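Fandatari Clothing Exchange: Frequently Asked Questions

Who may donate?
Any resident of Presov or Amaral may donate. Households may bring up to two bags per visit.

Are household linens accepted?
Towels and bedding are accepted if clean and free of tears. 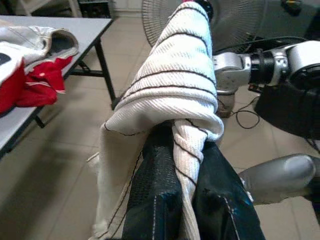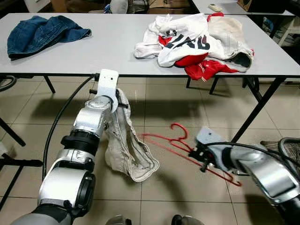
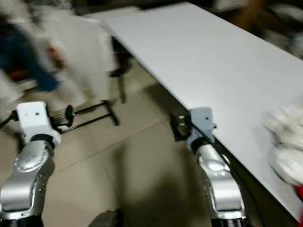
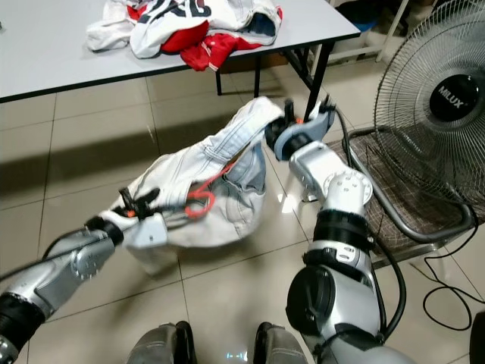
When are donations received?
Donations are received from 9 a.m. until noon, except in September - the exchange is closed that month.

How are items distributed?
Items are offered free of charge to registered households, of which there are currently 281. Registration inquiries should be addressed to Zoi Raptis.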